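# Progress report to the Dillmont fund: the day room at Gosaneck house

May 2021

Dear colleagues,
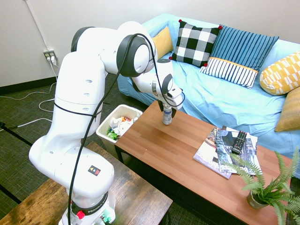

I write to you concerning the second part of your grant, which was given for the furnishing of the day room and for the daily tidying routine that goes together with it. The first part, for the painting and the lights, was closed in my report of November and I do not repeat it.

## What is finished

The sitting area is now complete. The long sofa has its place and the low coffee table stands before it, as it was drawn in the plan which you approved. We discussed for a long time if the coffee table should be a higher one, because some of our guests find it difficult to bend. In the end we kept the low one. The guests who tried both preferred to see each other over it when they talk, and the high one was always in the way of the knees.

The sofa was ordered from Kyriakidis and it came later than they promised. They reduced the price for this, and the difference of 361 euros stays in the furniture line. I ask below for your permission to use it.

The wooden table with the dark grain is also in the room and it stands very close to the coffee table. It has a rustic surface which I like very much. Between the two tables there is a gap, and small things such as pens and bottle tops can fall in it. We have therefore added this gap to the cleaning list.

## The tidying routine

This part of the work was the slower one. In the application I wrote that every guest will clear the coffee table after use, and I must report that it did not go as I expected. Drinks cans were the most frequent thing left behind, then cups, then newspapers. The cans are a nuisance, for they are slim and light and a sleeve is enough to knock them over.

We changed the routine in 2 points:

- The coffee table is cleared at fixed times, before lunch and before the evening closing, by the person who has the room duty. 
- A can which is still being drunk stays on the table. It should stand upright and near the end, and the middle is kept free for games and for trays.

The new rules are in use for eight weeks. The duty sheet was signed on all days except four, and I have spoken with the persons who forgot it. Ms Juda's group, who use the room in the mornings, asked if they may write their own sheet with larger letters. I agreed, and their sheet is now hanging by the door together with ours.

## What is still open

The cover for the sofa cushions is not yet bought. I have received one offer and I found it too expensive, so I wait for another one. There is also a small question about the floor under the coffee table, where the old mark from the former cupboard can be seen when the light is low. A rug would hide it, but a rug is a danger for guests who walk with a stick, and I would rather leave the mark.

## Requests

I would be thankful for your answer on the following:

1. Permission to use the 361 euros for the cushion covers.
2. Your agreement that the final accounts are sent together with the last report and not separately.

The receipts are in the usual folder, sorted by supplier. If a copy is not readable, please write to me and I will scan it again.

With kind regards,

Iason Sfakianakis
Gosaneck house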